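The museum in Trorkton runs a drawing morning once a month, and in June I finally went, having told people since Christmas that I was going. It was called Draw What You Don't Like. You picked a picture in the permanent collection that did nothing for you and spent two hours with it and a soft pencil.

I chose a harbour view by Aydoğan, on the grounds that I have walked past it for nine years on my way to the café. Brown boats, brown water, a brown dog. The label gives it 200 words and most of them are about varnish.

We got a folding stool each and a board with a clip that bit. By half past ten I had drawn the dog three times and it had come out as a loaf, a slipper and a slightly better loaf. The woman next to me had picked a Stavberg still life and was rubbing out with such force that her stool travelled.

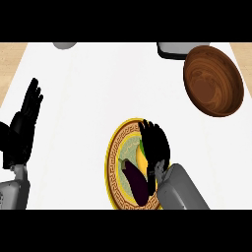 Sevim Baysal told me I was starting in the wrong place. Leave the dog, she said, and draw the gaps between the masts, then see what sort of boats you get. She also thought the painting was rather good, and that I had only ever seen it hungry.

I drew the gaps. They were odd shapes, one like a boot, one like the county of Kent if you were feeling generous, and when I'd done a dozen of them there was a rigging of sorts standing up on the paper. I was annoyed at how pleased I was.

I still don't care for the dog. But there's a patch of green low down by the quay that I had missed some 500 times, and a man in a window who may be waving or may be shutting it.

The next one is on a Thursday evening in the Urkska room, all portraits. Bring your own rubber, as theirs smear.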